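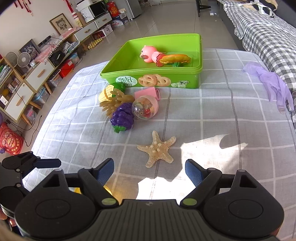

Gripper open over a starfish on a checked sheet, with toy food behind it.

How to budget for hand-held gripper kits without being talked into it

The sales pitch for hand-held grippers goes like this. You don't need a robot arm, you don't need a lab, anyone can pick one up at home and start recording useful work. I've now done the purchasing for two rounds of these at Zwane, and parts of the pitch are true. The price on the first page of the quote is the part I'd treat with caution.

What follows is the order I'd do things in if I were starting over.

Step 1. Write down the objects before you look at hardware

Suppliers love to talk about payload and jaw opening. Neither figure means much until you know what's going between the jaws. Make a plain list of the things you want handled and measure the widest and narrowest. Include awkward shapes. A knobby starfish is a different job from a smooth plastic ball, and a sheer glove lying in a heap is different again. If all your test objects are neat cubes, you'll buy a gripper that's good at neat cubes.

Then put the list in front of the supplier and ask which items they'd leave off. Sterkum answered that one properly. Udorach sent me a brochure.

Step 2. Split the quote into three piles

Pile one is the gripper itself. Pile two is everything that wears: finger pads, screws, mounts, cables. Pile three is everything that isn't an object at all, meaning software licences, storage, support and shipping.

My first quote had a single line for the lot. Once I'd made them break it out, the pads were $35 a pair and the mounting bracket was $63, and neither had been mentioned on the phone. Small amounts, sure. Multiply them by the number of kits and the number of months and see how you feel about the colour choices they offered. 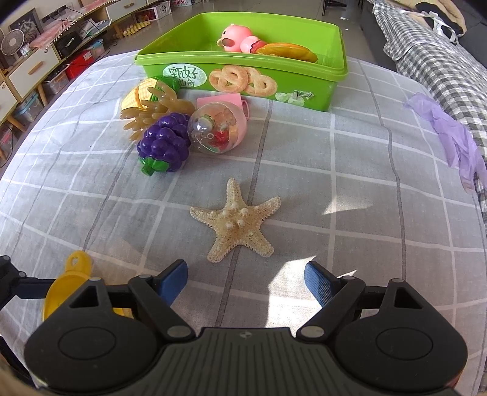 How many spare sets of finger pads should go in the first order?

Two per gripper is enough for a first order, provided the supplier will put a delivery time for more in writing. If they won't, buy four and take it out of something else.

Step 3. Cost the hours, including the dull ones

Every brochure I've read counts recording time. None of them counts setting out the objects, charging, copying files, checking files or throwing out the takes that are no good. We planned for 100 hours of paid operator time in our first round. The timesheets came to 248.

I don't blame the operators. I'd believed a vendor's estimate of how quickly a person can reset a table and start again, and that person had apparently never stopped for lunch. Run your own half-day trial with a loaner, write down start and finish times, and use those. A supplier who won't lend you one kit for half a day is telling you something – I'd listen.

Step 4. Plan the places as well as the kits

Working in ordinary homes is cheap on paper. You save on rent and you get real furniture. You also get sunlight that moves across the work, household gear on every shelf and patterned cloth under everything. That variety may be exactly what you're paying for, so decide early whether it's wanted.

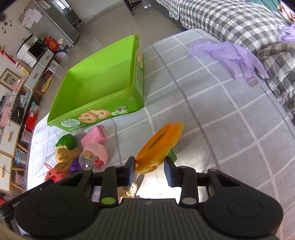 If it is wanted, put it in the plan as a line with money against it. Travel, a payment to the household, a bag to carry the objects in, replacements for whatever goes missing. If it isn't wanted, budget for blinds and a plain cover and accept that your results will look like they came from one room.

Ask your own software people which they need. I asked ours after I'd placed the order, and it was an unpleasant July.

Step 5. Read the support terms twice

Look for who pays the freight on a faulty unit, and whether you get a replacement while yours is away. Esau's terms covered parts but left us paying shipping both ways. Check what happens to the software if you stop paying, too. You may own a very nice handle.

Step 6. Buy fewer than you want

Order the smallest number that keeps your trial going and get the price for the rest held in writing until the trial ends. The volume discount will be offered again. It was offered to me three times, and the third was the best.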